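Rope, a White Table and a Brick Wall: A Conversation in Inddale

2022-05-08

She had told me on the phone that I would find the place by the smell of the bakery downstairs, and she was right, although she hadn't mentioned that the stairs go up twice and then inexplicably down again before you reach the door. By the time I got there I was out of breath, and she was already apologizing for the stairs, and for the kettle, which takes forever, and for the chair she wanted me to have, which she said was the good one.

She makes bowls, baskets and coasters out of coiled cotton rope, and she also fitted out the room where a good many of them end up. I had come to ask about both, and it took us a while to get to either.

"People think it's one job," she said, once the kettle had finally given in. "They think I decorate rooms and then I make little things to put in them. But I was making the rope bowls long before anybody let me near a room. The room came because somebody saw a bowl and asked if I could do the rest of it to match. And I said yes, and then went home and worried for a week."

The bowls started in a November, the year her hours were cut at the fabric shop. She had a reel of cord left over from a set of blinds she never finished, 200 feet of it, and a sewing machine with a good strong zigzag stitch. She had seen a coiled basket at a yard sale and turned it over to see how it was done.

"It's the simplest thing in the world, and I want to say that because people get shy about it," she told me, leaning forward. "You take the end of your rope and you curl it up on itself like a snail. You stitch across it so it stays. Then you just keep going around and around, and the stitch catches the row you're on and the row before. If you keep it flat on the bed of the machine you've got a coaster, and then a placemat, and if you keep going you've got a rug and a sore back. And if you tip it up with your hand while you sew, it starts to climb. That's your bowl! It's all in how far you tip it."

I asked her about the middle, because I had noticed that hers don't always close up tight.

"Oh, the middle," she said, and laughed. "The first turn is the one everybody fights with. The rope doesn't want to bend that small. You can soak it and pinch it and wrap it in thread, and I did all that in the beginning, because I thought a hole in the middle meant I'd done it badly. Now if it wants to leave a little hole, I let it. You can hang it on a nail by that hole. My sister keeps a whole row of them on the back of her pantry door that way."

The cord she uses now is called Parano, and she buys it from Economou, the hardware store on the corner, where it hangs between the clothesline and the sash cord. She likes it because it is soft without being floppy. She has tried dyed rope, and rope with a colored fleck in it, and she sold a few of those, but she always comes back to plain beige.

"I like to see the rows," she said. "With a busy rope you lose them. When it's plain, the light comes in sideways and every row has its own little shadow, and you get all those rings. I could look at that all day, and some days I do."

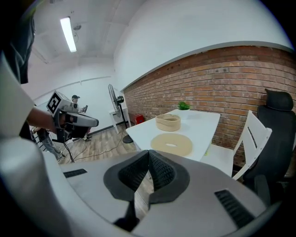 When the talk came around to the room itself, she got up and walked about while she answered, which made it hard to take notes but was a pleasure to watch. The job, as it was given to her, was to make the place calm and not spend much. She had a budget she described as "two good dinners and a lampshade," and a landlord who would let her paint but didn't want holes drilled in anything.

"So I thought, all right, what have I got? I've got brick, and you can't buy brick like that, it's that lovely reddish brown. You leave it alone. You don't hang things all over it. And then the rest of the walls are white, and the ceiling's white, and people said to me, isn't that going to be cold? But with brick on one side and the floor the color it is, it isn't cold at all."

The floor is laid in wood-look planks, grays and browns together, and she was very firm about that mixture. The sample she was first shown was a single even gray, and she sent it back. An even floor, she says, shows every crumb and every footprint, and you end up spending your life with a broom.

"I brought home 5 samples and put them down in my own kitchen and walked on them for a month. My husband thought I'd lost my mind. But you can't choose a floor from a square the size of a paperback! You have to come in with the groceries and drop an onion on it."

The table gave her more trouble. She had set her heart on something old and dark, a farmhouse sort of table with a few burns in it, and she found one, and it wouldn't go around the bend in the stairs. They got it as far as the landing. It stayed on the landing over a weekend, and people had to go past it sideways, and then it went back down again and is now in somebody's garage.

"I cried a little bit, I'll be truthful with you. And then I got the white one. Plain white, nice smooth top, a rectangle, nothing to it. I thought of it as the one we'd have until we found the right one. But anything you set down on it looks as though you meant it. Put a tan bowl on a dark table and it just sits there. On the white you see the whole shape of it."

She has had to learn how to look after it. She wipes it with a cloth wrung out in warm water with a drop of dish soap, and then again with a dry one, and she never uses anything gritty. Coffee rings are what she minds most, so the flat coasters earn their keep. I was given one for my cup before I had even sat down.

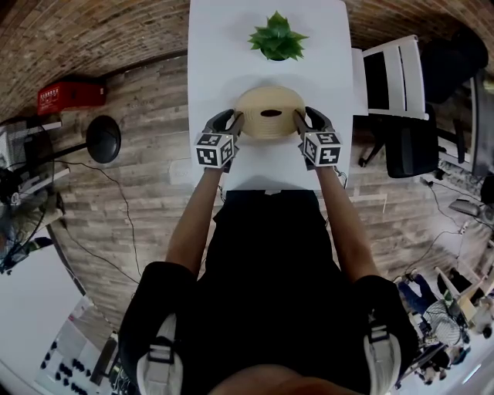
We spent a good long time on the question of what belongs on a table, a subject she could clearly teach a class in. She doesn't care for what she calls arrangements. She had a boss once, years ago, who wanted things in threes, with a candle, and she has been getting over it ever since.

"I want something green and something you can pick up," she said. "The green thing should be little, so you can talk over the top of it. I went to a dinner once where there was a fern in the middle, and I never did see the man across from me. I knew his voice by the end of the night, but I couldn't have told you if he had a beard."

As for the thing you can pick up, she means it. She is not precious about her work. She likes to see people turn a bowl over, press the sides in, set it up on its edge like a wheel. Rope will put up with nearly anything. A pot would chip, and glass makes people nervous, but a rope bowl can be dropped down those awful stairs and it will only bounce.

"Children always put them on their heads. Always! I had a little boy at the spring fair who tried on every single one, very seriously, like he was buying a hat for a wedding. He settled on a Furano and his mother had to buy it, because he wouldn't take it off."

The Furano, I should explain, is her wide one. It is shallow and open, and it was named after a place in a travel calendar that hung over the sewing machine the year she worked out the pattern. It takes her most of an afternoon. The sides want to rise too quickly, and she has to keep coaxing them back down, a bit at a time, so that they spread out instead of closing in. She figures she unpicked 7 of them before she got one she liked, and the first of those early ones still holds the clothespins at home.

"It's a forgiving thing to make, but the wide ones remember everything," she said. "If you stop to answer the door, there's a bump. I can pick up a bowl and tell you where the phone rang."
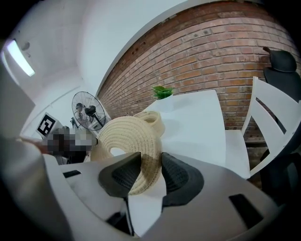 I asked whether she ever makes them in sets, so that a small one will sit inside a big one, and she made a face.

"People ask for nesting ones, and I'll do it, but I don't promise they'll nest like the ones from a store. I don't measure. I make a big one and then I make a smaller one, and they're cousins. They look nice near each other. I'd sooner have them near each other than stacked up, anyway, because once they're stacked you've really only got the one bowl to look at."

Cleaning them is easier than most people fear. She shakes out the crumbs and dabs at any spots with cold water, and about the only thing she warns against is the dryer, after a customer wrote to tell her what had come out. The letter included a drawing. She kept it, and she got up to find it for me, but it had gone into the same drawer as the spare bobbins and the takeout menus and it did not want to be found.

She is thinking about stools next, or at least about seats for stools, coiled flat and tied on underneath with tapes. She has made 2 to try, and one of them is very comfortable. The other, she says, is like sitting on a garden hose, and she can't for the life of her see what she did differently. She also wants to talk the landlord into a shelf on one of the white walls. He has said no once already, but that was before he had been given a bowl for his keys.

When I left she walked me down, all the way, up the odd little rise and down again, talking about cord the whole time, and at the bottom she remembered that she had meant to ask whether I wanted more tea. I went into the bakery and bought two rolls. The coaster, I found when I got home, was in my coat pocket. I have telephoned to confess, and she says to keep it, and to put a cup on it.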